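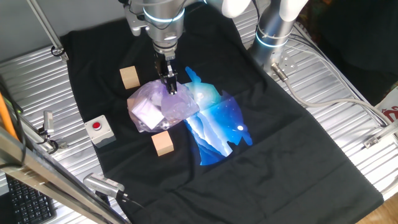
I used to do the whole parcel myself and now I get it half done, one packer told us on our first visit, and I still can't say if that is better or worse. We heard something close to this from several people at Ustell. It is the reason our report is mostly about the jobs and only partly about the robots.

Automation at a Clothing Packing Site: What Changes for Staff
Group project report, Work and Technology module
Submitted 16 Sep 2018

1. Background

Ustell packs and sends out clothes for small online shops. The site is on the edge of Gultis and has a returns room, a packing hall and a small trial room between the two. Most of the stock is T-shirts, hoodies and light bags. Orders come in from the shops overnight and are picked in the morning.

The company started using robot arms last October. The arms were set up by a supplier, Truteck, and staff call the whole bench Monti, which was the name on the order form. Monti handles soft goods: picking up a bag by its top, moving it, putting it down where the next person can reach it. Soft goods are hard for a gripper. A box has the same shape every time and a plastic bag does not.

We wanted to find out three things:
What did people do before the bench came in?
What do they do now?
Who decided, and were they asked?

2. What we did

We visited the site on four days and watched both shifts. We interviewed staff from packing, returns and the office. Interviews were held in the break room and lasted up to 90 minutes, though most were shorter. We also handed out a paper form with a box for comments. The office gave us the packing totals for one week, and we had access to the stoppage log that is kept on a clipboard by the bench.

We agreed not to use names. Where we report what somebody said we give only the area they work in, and in returns we have left that out too when it would make the person easy to guess.

3. The work before

A packer took a garment from the rail, checked the size label, folded it, bagged it, put it in a mailer and stuck the address on. One person saw one order from start to end. New starters were on folding for their first two weeks and then moved to full orders. People told us the folding was dull and hard on the wrists, but that it was also when they talked to each other, as everybody stood at the same long table.

Speeds differed a lot between people. The target was the same for all.

4. The work now

The task has been split. Garments are laid out and bagged in the hall, and some of the bagged items go through the trial room, where the arms move them. A person we will call the bench operator stays with the arms for the full shift. The operator lays things out flat, starts the run, watches it, and steps in when a bag slips or folds over on itself. There is a red stop button within reach, and all staff who go into the room are shown how to use it before anything else.

In the week we have totals for, the site sent out 2,959 orders. Of these, 586 had gone across the bench. The rest were done by hand in the old way. So the bench is still a small part of the work, and this surprised us, given how much people talked about it.

The stoppage log for the same week has 127 entries. Most are one or two words: "slipped", "bag stuck", "missed". The operator writes each one down by hand and then types it in at the end of the shift. Typing up the log was the least popular job we came across. It is not in the job description, and it is usually done after the other people on the shift have gone to get their coats.

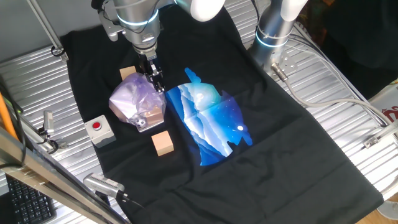 Dark, thin garments were said to be the worst for this. Operators told us that a shirt creases when something is dragged over it, and that someone then has to flatten it by hand before it can be bagged. They also said shiny bags gave more trouble than matt ones. We could not check either point from the log, which does not record the type of garment or bag. We suggest adding a column for it.

5. What staff told us

Pay. Bench operators are on the same rate as packers. Almost everyone who had done the job brought this up. The manager's view was that it is lighter work. The operators' view was that it is lighter on the arms and heavier on the head, because you cannot look away.

Company. The bench operator works alone for long stretches. Two people said they had asked to go back to the hall for this reason and one had been allowed to.

Skills. Some operators liked learning how the arms were set up, and could explain to us why a grip had failed. They had picked it up from watching the Truteck fitter. There was no course. A short written guide exists but it covers only starting, stopping and cleaning.

Jobs. No one has lost a job through the bench so far. Three packers left during the year and their posts were not advertised. The office said this was down to a slow spring. Staff in the hall did not all believe that.

Being asked. Packers first heard about the arms when the table for them was delivered. Several said that they would have put the bench nearer the rails to save walking, and we think they are right. We paced the route ourselves and it doubles back past the returns room door.

6. Problems with our study

The totals cover one week only and we did not choose the week. We had no figures from before October to compare with. The late shift was short of people on both evenings we were there, so we have fewer interviews from it. Some of the forms were filled in at the same table by people talking to each other, and the answers look alike.

7. Suggestions

Give operators paid time inside the shift to type up the log.
Swap the operator at the mid-shift break, so that nobody is alone in the room all day.
Look again at the pay rate once the bench takes a larger share of orders.
Ask packers before the second bench is placed. The office told us one is planned, but there was no date for it when we finished our visits.

The interview questions and a blank copy of the form are in the appendix.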